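We have run a pair of Stomo hand-held grippers at the Clollow site since March. This review covers what the tool does well, where it falls short, and how it has changed the shifts of the people who use it. The work is tabletop handling: toy food, plates, a small microwave. An operator performs the task by hand with the gripper, and the recording goes to Usman, our training software for the fixed arms.
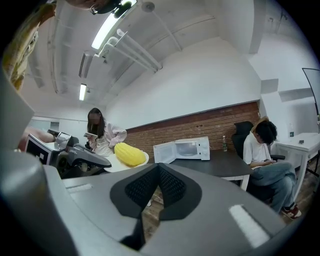 Microwave station, door open, corn on the plate.

The housing is stiff and the jaw closes evenly. Over 136 logged sessions we replaced four pads, all on the same unit. The textured pad holds ridged objects well and smooth plates less well. Marker tracking is reliable until a forearm crosses the panel, and then the session has to be repeated.

Weight is the main complaint. After 20 minutes the wrist tires and the grasps get sloppy, which shows in the data. We now rotate operators at that point. The change costs throughput, but the rejected sessions dropped enough to cover it. 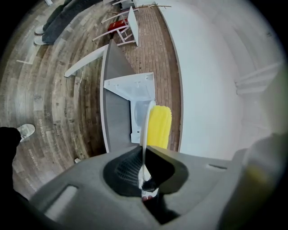
Text and testing: Sadton workshop desk, 9/25/26

Cable handling needs work. The white cable comes up through the middle of the pad and can end up beside the object being picked. A side exit or a clip would fix this. Stomo support answered our ticket with a suggestion to tape it, and the tape lasted four days.

As for the jobs, the four people who used to load the line now split their time between recording and checking. Recording needs steady hands and patience. Checking needs a good eye and is done sitting down, so most prefer it. Pay grades have not been revised to match — that is still open with management. There is also more waiting than before. A session needs one operator, and the others are idle until the station is reset.

Recommended for sites that can staff a rotation. A single operator working a full shift should look for a lighter tool.

Contact the workshop desk | © Sadton | Back to top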